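Nirkbridge Shared Workshop
Arm Build Group: Minutes of the Monthly Meeting, January 2023

Held in the back room at the workshop. Nine members present, two apologies received. The meeting opened at 7:05 p.m.

1. Minutes of the last meeting

Approved with one correction. Under item 4, the length of the spare power lead should read 15 feet, not 50. The lead has been put back on its hook.

Matters arising: the key to the tall cabinet has been copied and the copy is in the office drawer. The request for a second extractor fan was passed to the main workshop meeting and has not been answered. The group agreed to ask again.

2. Money

The group's balance stands at $631. Spending since the last meeting was $60 for cable, tape, cups and a box of M3 screws. One member is still owed for the screws and will be paid back in cash.

The group discussed whether to keep the $100 set aside for a replacement power supply. The present supply gets warm on long runs but has not tripped. Agreed to leave the money where it is and look at the question again in the spring.

A member asked if drinks bought as test objects should come out of group funds. Agreed that they should, up to the price of one mixed pack a month, and that anything still sealed at the end of the month goes in the kitchen fridge. Dented cans are to be thrown out.

3. State of the build

The Lerholm controller board has been moved from the shelf to the underside of the bench. This took one evening longer than planned because the mounting holes did not line up with the bracket and had to be drilled again. The board now has its own switch. The switch is labeled, and members are asked to use it and leave the wall outlet alone.

The elbow screws were found loose after the holiday closing. They have been tightened and thread locker applied. Whoever runs the arm first in a given week should check them and initial the sheet on the door.

The base has been bolted down again. The earlier clamps allowed enough movement to throw off the taught positions by the end of an evening. No drift has been measured since the bolts went in, though there have been only four sessions to go on.

The Ortuño motion software was updated to the current release. Two of the old saved routines no longer load. One was a duplicate and will be deleted. The other is the homing routine from last August, and the member who wrote it has offered to enter it again by hand. Until that is done, homing is to be carried out from the pendant at slow speed, with a second person at the stop button.

4. Cable routing

This item took up a good part of the meeting. The cable run to the wrist was redone twice in December and there is still no agreement on the best path for it.

One view was that the cable should be tied close to the arm for its whole length, so that it cannot catch on anything standing on the table. The other was that a tight cable pulls at the connector when the wrist turns, and that a wide loop is safer for the connector even if it gets in the way now and then. The member who replaced the connector in the fall spoke for the loop.

Agreed to keep the loop for now. The loose wiring near the gripper is a separate matter and everybody present wanted it tidied. Spiral wrap will be tried first. If it makes the wrist too stiff, the group will go back to ties. Work to be done before the next meeting by the two members who do the Tuesday-style short sessions, who volunteered.

5. Gripper and can trials

The group has been working on picking up drink cans and setting them into paper cups. Results were mixed. Empty cans were handled well at low force. Full cans slipped on the bare fingers, and when the force was raised the sides began to give.

A fabric strap was suggested as a way to improve the hold, and it was tried in the last two sessions. Those who ran the sessions thought it was an improvement. Others pointed out that the approach speed had been changed on the same evening, so it was hard to say which change had done it. Agreed to repeat the trial at the old speed, with the strap, and write down each attempt.

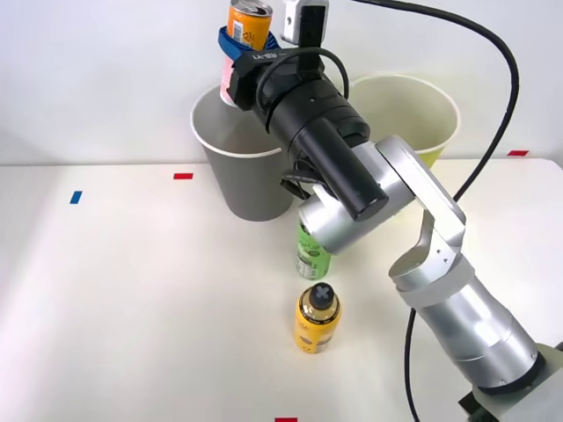

Cups were the next point. The paper ones tip over if a can comes down against the rim. A heavier cup was proposed, or a ring fixed to the table to hold the cup in place. Several members felt that a ring would make the task too easy. The proposal was put to a show of hands and lost, five to three, with one not voting. Paper cups will stay in use, and a cup with a crushed rim is to be replaced before the next attempt.

It was also noted that bottles have had much less attention than cans. The yellow bottle with the black cap is to be added to the trial list. A starting height for it will have to be taught from scratch, as the can height will not do.

6. Table markings

The colored tape on the tabletop was discussed. Some members have been lifting pieces when wiping down and putting them back by eye. Tape is not to be moved. If a piece comes off, leave a note on the door sheet and the position will be measured again from the base.

A member offered to draw up a plan of the table showing each red and blue piece with its distance from the back edge. Accepted with thanks. The plan will be kept in the plastic sleeve by the pendant.

Glare from the white top was raised again. With all the room lights on, the camera has trouble finding the silver tops of the cans. A matte covering was suggested, and someone has an offcut that may be large enough. To be brought in and tried before any money is spent.

7. Safety

The stop button was tested at the start of the meeting and worked.

There was one incident to report. During a session in December a member reached across the table to straighten a cup while the arm was paused in the middle of a routine. The arm was then resumed by another member who had not seen the hand. There was no contact. The rule was read out again: hands go onto the table only when the arm is stopped at the controller and the person at the pendant has said so out loud. A pause does not count as a stop.

Agreed to add this wording to the door sheet in larger type. Agreed also that new members will do two sessions as an observer before taking the pendant.

Opened drinks are not to be placed anywhere on the bench, including the shelf above the controller.

8. Hodero gear set

The replacement wrist gears ordered from Hodero have not arrived. The supplier has given a new date twice. The group agreed to wait one more month and then ask for the money back. In the meantime the wrist may be used as it is, but the fast routine is suspended. There is a click in the wrist at the end of its travel, and members who hear it at any other point should stop and write it down.

9. Open evening

The main workshop has asked if the arm can be shown at the spring open evening. The group was in favor. The can and cup routine was thought the most suitable, provided it is working well by then. A rope or low barrier will be needed at the front of the bench. Two members will look at what is in the storeroom and report.

10. Any other business

The dustpan is missing from the back room.

Session sign-up has moved to the paper calendar in the hall. The online form is closed.

A request to store a 3D printer under the bench was turned down. The controller needs the air.

Actions

Spiral wrap on the gripper wiring: short-session members.
Strap trial at the old speed, each attempt recorded: evening group.
Homing routine to be entered again: original author.
Plan of tape positions: member as agreed under item 6.
Matte offcut to be brought in: member as agreed under item 6.
Larger safety wording on the door sheet: minute taker.
Write to Hodero if nothing has come in a month: minute taker.
Check storeroom for a barrier: two members as agreed under item 9.

The meeting closed at 8:50 p.m. The next meeting will be in the same room, at the same time, and the bench should be left clear of tools for it.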